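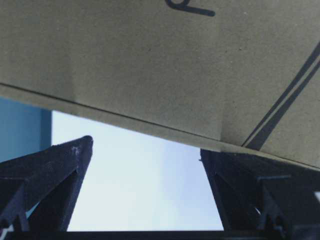
Notes > Software > Opinion

Your planner is fine. Go fix your replay tool.

30 Mar 2026

I've got a grumpy opinion about two-arm robot software, and I've been carrying it since November, so out it comes. Most of us spend far too much time on planning and far too little on the boring tools that let us see what the robot knew at the moment it did something dumb. I include myself in this. I spent most of last year tuning a planner that was already good enough.

Some background. Our project is called Pitatetti, it runs out of a small lab in Bonetholm, and the job is box handling: two arms, one cardboard box, lift it, turn it, put it down somewhere else. We plan with Avex, our in-house motion library, which started as a weekend hack and is now the thing everybody's scared to touch. Avex can find a path for both arms in 200 milliseconds on a good day. I was very proud of that number! I put it on slides.

Then I sat down and went through 39 failed lifts by hand. Want to guess how many were the planner's fault? One. A single bad path, and that was because I'd typed a joint limit wrong. In 28 of them the two arms simply didn't agree about when the box was being held. One side thought it had contact, the other side didn't have it yet, and the controller went ahead and lifted anyway. The rest were a mixed bag of perception trouble and dropped messages.

It took me days to work that out, and the reason is a bit embarrassing. Our replay tool showed the head camera in one window, the wrist cameras in another and the joint torques in a third, and the clocks didn't match. I was dragging three sliders by hand like I was mixing a record.

The view from above lies to you

I love the head camera. Everybody does. You see both arms and the whole box, and if the box has big friendly lettering on the lid (ours says "polymaker") then finding its pose is about as easy as perception ever gets. You get a nice outline against the blue cloth and you feel like you're in charge.

But the head camera can't tell you whether a finger is touching the underside of a box. It just can't, the lid's in the way. From up there, a grip with one finger pressed up against the board and the other one a hair short looks the same as a good grip. The wrist camera has the opposite problem. It sees cardboard, and more cardboard, and maybe a bit of marker line, and it has no clue where in the world it is. Neither view is much use for this without the other one, lined up in time.

So if you ask me what a two-arm team should build first, before the clever stuff, it's one window with every camera and every torque curve on one clock, and one slider. Let me scrub to the moment of contact on the left arm and see exactly what the right arm was doing.

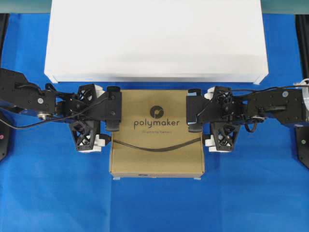 But what about learning it all?

Yes, I know. The usual answer now is that you train a policy on enough demonstrations and it figures out the timing by itself. I'm not against that, and we train policies too. Our last one learned from 29 demos and it picks up a flat box better than my hand-written controller did, which stung a little.

It still fails, though, and when it fails I have even less to go on. With the old controller I could at least read the state machine and say, okay, it left the "grasp" state too early. With the policy I've got video and torques and that's it. And if the streams you train on are out of step with each other, you've baked the lag right into the model, and good luck finding it later.

The pushback I hear is that tooling doesn't get you a paper or a demo day. Fair enough. It doesn't even get you a thank-you most of the time. I rewrote our log format over the winter, and the only comment I got was that the files had a different extension now. But debugging a bad lift used to eat an afternoon for me, and now I'm usually done before my coffee's cold – and I drink it fast.

I'd also like us to stop calling everything a "grasp failure." That label is on half our old runs and it tells me nothing. Was it late contact? Was the box pose off? Did the left arm's message show up after the lift had begun? Those need three different fixes, and two of them have nothing to do with grasping. We now tag each failed run with the first signal that went wrong, and arguing over the tag has taught me more about our system than any benchmark did.

As for Avex, I haven't changed a line of it in months. It's a little slow when the arms have to cross, and I'm leaving it that way until the replay tool can show me a lift that failed because of it.

Buthelezi

We use cookies to remember your reading settings. Accept | Manage choices

Contact | © 2026 Buthelezi | Back to top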